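Teaching bin picking: by hand or by remote?
Started by aletti_fan

Trying to get our KUKA to pick odd household bits out of a grey bin. I've done 93 demos by remote and my wrists hate me. 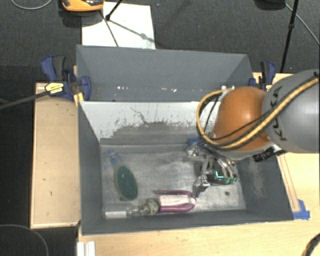
Replies (5)

oddur_r
Push the arm about by hand! With remote you can't feel when the fingers touch the floor of the bin.

Marilou U
Disagree with Oddur. If your hands are on the arm, they're in the camera view too, and the robot won't have them there later. I did 921 by remote for Begay and got quicker after the first hour or so.

aletti_fan
Quicker, maybe. The purple U-shaped thing still beats me – I come down on the bend and never know which way to turn the wrist.

oddur_r
Which is exactly what you'd feel by hand :)

waltraud_w
Go for the arms of the U, one finger either side. And move the clear bottle away from the front wall for your first lot, then put it back once you've got the knack. Are you keeping the failed ones?

aletti_fan
Binning them so far. Should I not?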